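Budget the consumables first

Most equipment plans I review at Sedport put the arm on line one and everything that touches the work near the bottom. I would reverse the order. A hand-held gripper at $1,895 is a modest purchase. Replacement finger pads at $334 a set, changed every 3 months, overtake a good share of that within the first year, and few spreadsheets carry them past the first quarter.

Cloth is the hard case for costing. Fleece wears a pad differently from cardboard, and a supplier's rated cycle count is usually measured on rigid parts.
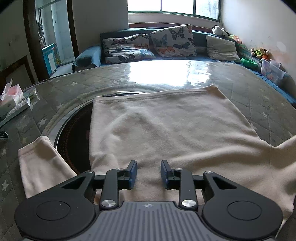 Reshma Chauke, who runs purchasing at Ndlovu, argues for leasing on these grounds. I disagree. The Grakden lease we were quoted excluded pads, pivot hardware and freight, so the wear cost stayed with us and only the depreciation moved.

My preference is to buy two units outright, hold eight sets of pads on the shelf, and defer any decision on a fixed arm until September. By then the wear log should give a labour and parts figure per hour of use. The Ikov quote can wait for that figure.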